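Steller student robotics club: call for participants, autumn season

We are looking for students to join the manipulation team of the Steller club for the season that begins in September. The call is open to first-year students and to students who never programmed a robot before. Please read the whole text before you write to us, because some of the answers you need are in the middle.

Who we are

Steller is a club of students from the engineering school and the school of design. We meet in the Lastis building, on the second floor, in the workshop behind the bicycle parking. The club has three teams: one for small wheeled robots, one for drones (this team is complete and does not take new people now), and ours, the manipulation team, which works on how a robot takes objects and puts them in another place.

The team is coordinated by Trinidad Vallejo. The mechanical part is in the hands of Unai Valcárcel, who finished his degree here and stays with us two evenings per week. We speak English in the meetings, as our members come from several countries. You do not need to speak it perfectly. We don't.

What the project is

In the coming season we prepare for the Neriter student challenge, in the category "home table." In this category a two-arm robot must sort and arrange objects from a kitchen or a dining room: fruit, cups, cutlery, napkins, small packages. The rules give the list of tasks some weeks before, but the objects on the day are chosen by the organizers, so a robot which only knows one orange and one plate will have a bad day.

For this reason we teach our robot by showing. A participant holds one gripper in each hand and does the task at a real table, at human speed, and the cameras on the grippers record it. Later we use these recordings to train the model that moves the arms. The grippers have the same jaws and the same soft pads as the arms of the robot, so what the hand learns to do with them is also possible for the machine.

Last season we recorded almost only in the workshop, on a gray table with white light. The result was a robot that worked well on a gray table with white light. Now we record in homes, with the tablecloths and the lamps that people have, and with the things of daily life around the table. The fruit tasks are the first ones of this new plan. In them the participant works with a plate and fruit of different sizes and colors, from oranges to small dark round pieces that are easy to lose against the black of the jaws.
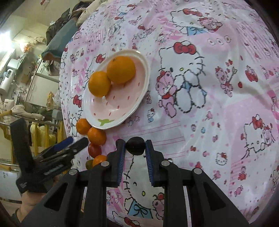 What you would do

1. Recording. You do the tasks with the hand-held grippers, at your own table or at the table of another member. One session takes 30 minutes, with a pause when you want it. Your wrists will feel the first sessions, so please do not plan two of them on the same day.

2. Preparing the table. Before each session you choose the objects from the task sheet and you put them in a new position. We ask you to change the cloth, the plate or the light between sessions if you can. It is not necessary to clean the rest of the room, but take away papers with addresses, bank letters and photographs of your family.

3. Reviewing. You look at recordings made by other people and mark where each movement begins and ends. Also you mark the mistakes: a fruit that rolls away, a jaw that closes too early, a hand that covers the camera. A recording with a mistake stays in the collection with its label. Do not delete it.

4. Mechanics (optional). Pads become used and must be changed, screws become loose, and the linkages need to be checked. Unai teaches this on the first evening of the season, and after that you can do it alone.

5. Training and tests (optional). If you know Python, or you want to learn it seriously, you can join the small group that trains the model and tries it on the arms in the Lastis workshop.

Whom we look for

You are a student of any year and any subject. You can give us two sessions per week and come to the team meeting, which is in the evening and lasts one hour. You are patient with repetition. To move the same mandarin many times is not very exciting work, and we prefer to say it now than in the third week.

It helps if you have a kitchen or living room table where you can work without asking permission each time. If you live with other people, they must agree with the recording. We have a short form for this and they must sign it.

Left-handed people are very welcome. At the moment we have only one, and the model knows it.

We have 6 places. Of these, 2 are kept for students of the school of design or the health sciences.

What we offer

Training with the grippers before your first recording, done by a member of the team.
A pair of grippers to take home during the season, with their case and charger. The club pays the repair if something breaks in normal use.
The fruit. You can buy it in the shop you prefer and bring us the receipt. After the session it is yours to eat.
5 credits of free choice for engineering students who complete the season. For other schools please ask your own secretary office before you apply, as the number is different in each one.
Travel to the challenge for the members who go with the robot. We cannot take the whole team, and we decide it together in the winter.

There is no salary. The sponsor of the workshop, Isaksson, pays for materials and for the travel, and it has no right to use the recordings from your home.

About the recordings

The recordings are stored on the server of the club and are used for training and for the challenge. Sound is not recorded. If you leave the team, you can ask that your recordings are removed, and we do it before the next training of the model. Hands and sleeves are visible in many of them. Faces should not be there, and the reviewer cuts the part if one appears in a mirror or in a window.

How to apply

Write to Trinidad Vallejo through the contact form of the club, with the subject "Manipulation team." Tell us in half a page:

your studies and your year
which evenings you are free
what kind of table you have (size, and if it is near a window)
if you use the left or the right hand
which of the optional parts interests you, if any

A curriculum is not necessary. Please do not send a video.

Applications are open until Sat 25 May. We answer to all of them, also when the answer is no. After that we invite people to a short trial in the workshop, where you hold the grippers and try to put some fruit on a plate. We do not look at your speed in the trial. We want to see if the grippers are comfortable for your hands, and you can ask us everything about the project.

If the date of the trial is difficult for you because of exams, write it in your application and we will find a different evening.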